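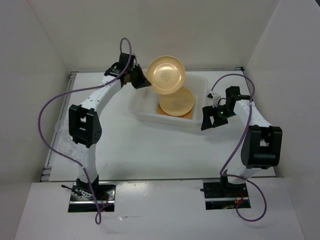

**德文斯卡开放日**(Devenska Open Day)是机器人实验室德文斯卡每年十月在乌德盖特(Udgate)举办的公众参观活动,以双臂机器人搬运餐具的现场演示而为人所知。活动为期一天,免费入场,须预约。本地报纸曾称其为“全镇唯一需要排队观看别人收盘子的场合”,主办方后来把这句话印在了入场券背面。

## 历史

德文斯卡成立之初并无对外开放的打算。首届开放日源于一次租约谈判:业主克勒恰尔斯兰(Kılıçarslan)地产公司在合同中加入一条,要求租户每年至少向居民开放一次,以证明楼内确有人在工作。实验室负责人萨代特·居内什(Saadet Güneş)签字时以为这一条不会有人执行。第一年来了18人,其中7人是来找隔壁牙科诊所的,据说有几位留到了最后。

此后活动逐渐成形。最近一届的登记人数为296人,超出了消防许可所能容纳的单场上限,主办方遂改为分批入场,并在走廊里增设长凳。长凳由库克利(Cukley)家具店借出,该店因此获得了冠名权,走廊在当天正式称作“库克利等候区”。

## 双臂演示

### 工作台

演示在一个白色围壁的工作间内进行。两台机械臂分立于白色台面的两侧,底座嵌在台面前部的矩形开口中,连杆为白色,关节和夹爪的手指为黑色。每台机械臂各有一根紫色线缆沿臂身走线,最后在前沿垂成一个松弛的环。紫色是观众提问最多的项目之一。官方的答复是采购时紫色有货。

底座周围的细小导线和接头没有加盖。早期的一份观众意见表认为这样“不够未来”,居内什在旁边批注:“未来也要接线。”

### 流程

演示所用的道具是浅口圆盘和一只半透明的塑料浅盒。一台机械臂用两根手指捏住盘沿,把盘子从盒中提起,盘面几乎竖立;另一台则张开夹爪,停在塑料盒右沿附近。盒里还躺着另一只同色的盘子,颜色介于浅褐与桃色之间,它的下面又露出一道颜色更深的橙褐色边缘。

按照节目单,完整流程分为取盘、交接、放置三段。取盘一段最受技术人员重视,也最难让观众鼓掌。盘子彼此挨得很近,手指须从边缘插入,稍有偏差便会带起下面的一只,或者推着整只盒子在台面上散步。后一种情形在观众中评价甚高,有家长曾要求重演。

交接一段要求两只夹爪短暂地同时握住一只盘子。讲解员通常在此处放低声音。居内什反对这种做法,认为容易让人误以为机器会受惊。

### 操作与自主

现场演示分为两种。上午场由程序自主运行,下午场由操作员遥控,节目单上分别标为“甲”与“乙”。主办方曾做过一次不记名问卷,请观众猜测哪一场由机器自行完成,多数人选了下午场,理由是“动作比较自然”。实验室内部对这一结果的讨论至今没有结论,但此后的节目单加大了字号。

## 其他项目

除双臂演示外,开放日通常还包括以下内容:

- **故障陈列**:历年损坏的零件按损坏方式分类展出,附说明卡。最大的一类是“拧得太紧”。
- **盘子捐赠**:居民可带来不再使用的浅盘,供实验室扩充练习用具。首次征集时收到大量结婚纪念盘,其中若干只带有新人肖像,实验室表示感谢,并将其列为“暂不夹取”。
- **限时挑战**:参加者戴上厚手套,只许用拇指和食指从盒中取出一只盘子。设立这一项目的本意是让人体会两指夹爪的难处,实际效果是附近中学的学生年年打破纪录。
- **问答**:由居内什主持,原定三十分钟,从未在三十分钟内结束。

## 票务与纪念品

入场免费,但预约需缴纳押金,到场后退还。押金制度引入于一次大面积爽约之后。纪念品以明信片为主,首印1,000张,画面为两台机械臂及那只塑料盒。明信片售出的数量没有公布。实验室目前仍用它们作便条纸,外部合作者收到的装箱单有时就写在背面。

## 评价

活动在居民中口碑大体良好,批评主要集中在节奏。一位观众留言说,自己站了一刻钟,看见一只盘子被拿了起来,“但确实是拿起来了”。支持者则指出,慢正是值得看的部分:在宣传片里,同样的动作往往经过加速和剪辑,观众很少有机会看到一只夹爪在盘沿前犹豫。

另有意见认为,德文斯卡多年来始终只搬盘子,题材略嫌单一。居内什在一次问答中回应说,她家里的盘子也始终是盘子。实验室随后考虑过改用碗,试验了一个下午,又改了回来。

克勒恰尔斯兰公司对活动未作公开评价,但在续约时保留了相关条款,并另加一条,要求走廊长凳于次日中午前搬离。

## 近况

2026年2月26日,德文斯卡公布了下一届的初步安排,日期仍在十月,双臂演示由每日四场增至六场,故障陈列迁往二楼。公告末尾提醒前来就诊的人士,牙科诊所的入口在左侧。

## 参见

- 双臂协作
- 遥操作
- 夹持器
- 乌德盖特公共活动列表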